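Two-Arm Fitting of a Loose Fabric Cover to a Rigid Frame: Effect of a Holding Arm on Demonstration Quality

Final Project Report, Robotics Track
Murno Institute of Applied Engineering
Submitted August

Summary

This report presents the results of a two-semester student project on teaching a pair of robot arms to fit a loose fabric cover over a molded plastic frame with poles at its corners. The project compared two ways of recording human-guided demonstrations. In the first, called free mode, both arms were allowed to work on the fabric at any time. In the second, called hold mode, one arm was required to keep a grip on the frame while the other did the work. Policies trained on hold-mode recordings completed the task more often and moved the frame less.

Background

The task was proposed by Mac Giolla, a maker of flat-pack household goods and the sponsor of this project. Covers of this kind are fitted by hand at the sponsor's plant. Earlier student work in the department, carried out under the project name Dimen, had shown that a single arm could place a cover over one corner but pushed the frame out of position while doing so. The present project began from that finding.

Method

Demonstrations were recorded by operators guiding the two arms remotely. A total of 1,554 short segments were collected, each covering one action such as gripping an edge, pulling the fabric, or letting go. Of these, 251 were removed before training, most of them for lost grips or gaps in the joint data. The remaining segments were labeled by action and by mode using Ziko, the annotation tool maintained by the department. Twelve starting positions of the frame were defined, and both modes were recorded from every one of them.

The hold-mode instructions were brief. The left arm takes the front edge of the frame and keeps it. The right arm may then approach a pole or the fabric. If the left grip is lost, the segment ends and the operator starts again. 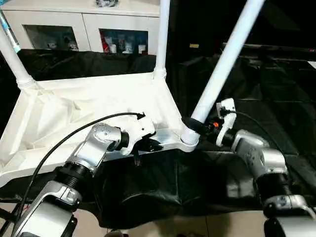 Why was the left arm assigned to hold the frame in every hold-mode segment?

Keeping the role fixed made the recordings easier to compare. In an early trial, operators were free to choose which arm would hold, and the trained policy often switched arms partway through a pull. Fixing the role removed this behavior at the cost of some reach on the far side of the frame.

Results

Each policy was tested in 30 trials. A trial was counted as complete when the cover reached all corners of the frame and both arms had released. The free-mode policy completed fewer than half of its trials. Its most common failure was a pull that turned the frame, after which the next corner was no longer where the policy expected it. The hold-mode policy completed most of its trials, and its failures were of a different kind. The holding gripper sometimes pinched the fabric together with the plastic edge, and the cover could not be drawn past that point.

Operators also reported that hold mode was slower to record but less tiring. No formal measure of operator effort was taken.

Limitations

All tests used one model of frame and one cover. White fabric against white plastic was difficult for the vision part of the system, and grip points on the front edge were often estimated with low confidence. The project did not test colored covers. The gripper fingers were not changed during the study, and a softer finger pad might reduce pinching without any change to the training method.

Recommendations for Continued Work

The department should keep the fixed holding role for the next group and add a regrip action, so that the left arm can move along the edge once the first corner is covered. Segments that include pinched fabric should be kept and labeled as such. In this project they were treated as ordinary data, and the policy had no means of telling a clean grip from a poor one. The cleaned segments and the labeling guide have been stored with the Dimen records and are available to enrolled students on request.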